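Forum > Soins & Beauté > Ongles > Vernis et bases

Sujet : Base peel-off Skelesby, ça tient combien de temps chez vous ?

marnelune
Bonjour à toutes. J'ai pris la base peel-off Skelesby pour pouvoir changer de couleur sans dissolvant. Premier essai dimanche soir avec un vernis crème par-dessus, et mercredi matin l'ongle du pouce est parti d'un bloc sous la douche. Les autres ont suivi dans la journée. J'ai mis une couche de base, deux de couleur, un top coat. Est-ce que c'est normal ou est-ce que j'en mets trop peu ?

okapi_13
Trois jours c'est déjà bien pour une peel-off. Chez moi c'est deux, et je m'en sers uniquement sous les paillettes. Pour un vernis crème je ne vois pas l'intérêt, un coton et du dissolvant et c'est réglé en cinq minutes.

Vertdegris
Pas d'accord avec okapi. J'ai les ongles dédoublés et le dissolvant me les finit. Je suis en peel-off toute l'année, 365 jours sur 365, et je tiens cinq jours avec la Skelesby. Il faut dégraisser l'ongle avant (alcool à 90) et surtout laisser la base devenir transparente avant de passer la couleur. Si elle est encore blanche par endroits, ça cloque.

marnelune
Je n'ai pas dégraissé, non. Et j'ai peut-être passé la couleur trop tôt. Merci, je réessaie ce week-end.

tartine_bleue
Je plussoie pour l'alcool. L'autre ennemi c'est l'eau chaude et la vapeur. Le jour où je cuisine, je perds un ongle, c'est systématique. 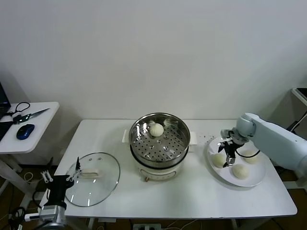 La base peel-off reste souple même sèche, donc l'humidité passe par le bord libre et décolle tout. J'ai fini par m'organiser autour : la manucure le soir, et pas de cuisson vapeur le lendemain. Les petits pains au cuit-vapeur, comme celui qui est dans le panier sur ma photo, c'est le pire, parce qu'on est toujours tenté de soulever le couvercle pour voir où ça en est. Pour la vaisselle je mets des gants. Depuis, je passe de deux à quatre jours avec la même base.

okapi_13
Donc il faut arrêter de cuisiner pour garder son vernis. Je reste sur mon dissolvant.

tartine_bleue
Je n'ai pas dit arrêter, j'ai dit pas le lendemain.

Vertdegris
Moi je cuisine tous les jours et je tiens cinq jours quand même. À mon avis c'est le bord libre qui n'est pas scellé. Passez le top coat sur la tranche de l'ongle, et le top coat seulement. Si la base déborde sur la tranche, c'est par là qu'elle se soulève.

lilas.mat
Quelqu'un a comparé avec la Charvát ? Elle est plus liquide et on m'a dit qu'elle tenait mieux.

Vertdegris
Oui, j'ai eu les deux. La Charvát tient un jour de plus mais elle s'enlève en miettes, il faut gratter avec un bâtonnet. Pour des ongles fragiles je ne la conseille pas.

okapi_13
Je l'ai aussi et elle s'enlève très bien chez moi, en une seule pièce. Il faut en mettre deux couches fines.

Vertdegris
J'en ai mis deux. Ça dépend sans doute de l'ongle.

marnelune
Retour après le deuxième essai : alcool, base bien transparente, top coat sur la tranche. Quatre jours complets, et seul l'index a bougé. Je garde la Skelesby. Je n'ai pas testé les gants.

lilas.mat
Merci pour le retour. Je commande la Charvát quand même, je dirai ce que ça donne.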